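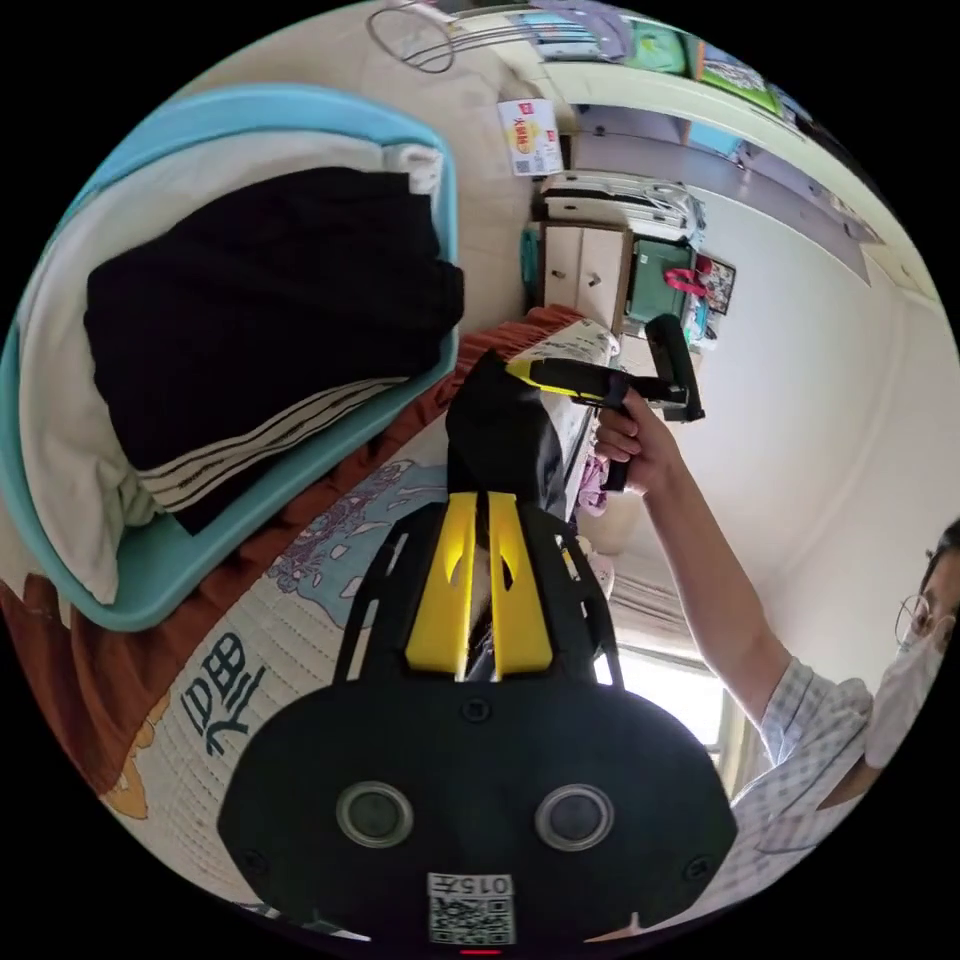

Vanderleia Peixoto thinks I've been asking the wrong question. I'd wanted to know how you program a robot to fold a T-shirt, and she told me, very kindly, that you mostly don't. You fold the T-shirt yourself, with the robot's hands instead of your own, and then you do it again until you're sick of T-shirts.

"People expect code on a big screen," she said. "Then they see me with a pile of laundry and they're a bit let down!"

We talked for most of a morning in August, at the Planmont office in Brandodton (great coffee, terrible chairs). She started out there on remote control, driving a two-armed robot from the next room with a pair of levers, and she still has opinions about it. "You can't feel anything. With a cup, okay, fine. With a sock you're guessing – and there's a little lag, so you're guessing late."

These days she does nearly all her teaching with hand-held grippers, one in each fist. The robot doesn't even have to be in the building. You go where the clothes are, you squeeze, you lift, you fold, and the gripper records what it sees and how it moved. She handed me a pair and I lasted 13 tries before I got a sleeve to go where I wanted. I was sweating! She was very nice about it. 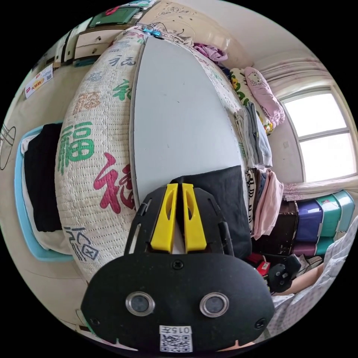 Black cloth on the bed, in front of the gripper's yellow fingers.

So what makes a good demonstration? I figured she'd say speed. She laughed at that. "Slow is bad too, but when you hurry you start cheating. You nudge the cloth with your wrist, and the robot hasn't got that wrist." Her other rule is to leave your mistakes in if you fixed them. A dropped corner that gets picked up again is worth keeping, she says, and she wishes she'd known that back when she was deleting them all.

Her first project, Kestus, had 400 folds planned. She kept 376. The rest went in the trash, mostly for wrist crimes.

I asked if she still folds her own laundry at home. "With two fingers on each hand," she said, and showed me on my scarf. "I pinch everything now. My sister thinks I hurt myself."

She was off to do towels after lunch, and she let me keep the scarf folded.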